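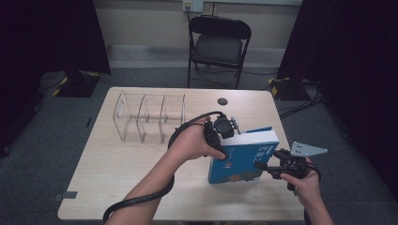

Home Notebook Archive Contact
Thu 4 October

Press archive workshop, day book. Written by Vignesh Unnithan. Please add your remarks under mine and put your initials.

Continued from the last entry. Today we worked on the correction slips of the Jorkby Courier, the ones from the strike year. Graça Meireles came in the morning and Hưng Lương joined after lunch. Thư Lã was at the Clumer office and sent her notes by mail.

1. State of the index

The index has now 1,579 articles. Of these, 630 have a byline that we can read with certainty. The others are signed with initials, or with "Staff", or with nothing. I had hoped that the payroll list from Clumer would help us with the initials, but the list begins in January and the strike reporting was mostly finished by then. Graça thinks there was an older list, kept by the night editor. She will ask Nga Lưu, who worked on the desk at that time and still has many papers at home.

I changed one rule in the index. Until now, when an article was printed in two editions with a different headline, we made two entries. From today it is one entry with two headlines. The old entries must be joined by hand. I did the ones for the harbor pages and stopped there. Whoever continues, please start with the town council pages.

2. Correction slips

We have 109 slips. Each slip gives the date of the paper, the page, the wrong sentence and the right sentence. On the back is usually the name of the person who complained. I typed the fronts only. Graça and I discussed the backs for a long time. She says that a reader who complained to the newspaper did not agree to be in an archive. I say that some of them were officials and complained as officials, and for the history of the paper this is important. We did not reach agreement. For the moment the backs stay out of the index, and in the remarks field I write "back: private" or "back: office".

Five slips have no date. Hưng found the place of two of them by the page number and the subject (the bus fares, and the school roof). The other three are still open:

- Slip about the number of people at the market square meeting. The paper corrected it down. Which meeting, we do not know. There were several in the same weeks.
- Slip that says only "He is the deputy." The wrong sentence is missing.
- Slip about the spelling of Hà. It could be the surname of the photographer or of the union secretary, both were in the news.

For the third one I looked through the whole of the spring papers and found the name spelled without accent every time, also after the correction. So the slip was written but perhaps the typesetters did not follow it, or did not have the letter. Hưng says the second is more probable. He remembers that the Brarus machine had a small set of accents and they were often sent out for repair. I would like to see this in writing somewhere before I put it in the notes to the index.

3. Interview with the old desk

Thư has listened to the first part of the recording with Nga and made a summary. Copied here in my words:

Nga describes how the desk decided what to print when the telephone lines were bad. A reporter would call in the story to whoever picked up, and that person wrote it down by hand. If the line was cut, the desk waited until the next call and printed nothing in between, except if the first part could stand alone. She says there was a quarrel about this nearly each week. The younger people wanted to print what they had. The night editor did not.

She also says that the account of the ferry office was phoned in twice by two different reporters and the desk used the second. The first version was kept in a drawer. This is new for me. In our index there is only one article on the ferry office, signed "Staff". If the drawer version still exists, it should have its own entry, with a mark that it was not printed. We have no such mark at the moment. Suggestion: "U" in the edition column.

Thư asks that we do not quote from the recording before Nga has read the summary. Agreed.

4. Mistakes of mine to repair

I wrote the page number in the column number field for a part of the slips in the second folder. I noticed it after the coffee break and corrected what I could see. Somebody else should check, because I am now blind for it.

In the last entry I wrote that the evening edition stopped during the strike. This is wrong. It became thinner but it continued. Graça showed me two copies. I leave the old sentence in the book and cross it out.

5. For next time

Ask Clumer if the payroll list has a previous volume.
Join the double entries, town council pages.
Check second folder, page and column.
Nga to read the summary (Thư sends it).
Decide about the backs of the slips. Maybe we should ask somebody from outside, as Graça and I only repeat ourselves.

Remark, G.M.: I do not repeat myself, I have one argument and it is sufficient. For the U mark I agree, but please make it a full word. In a few years we will not know what U was.

Remark, H.L.: The market square slip could be the second meeting, the one in the rain. The paper gave a very high number on the front page and a lower one inside. I will look for the inside page.

2 comments Share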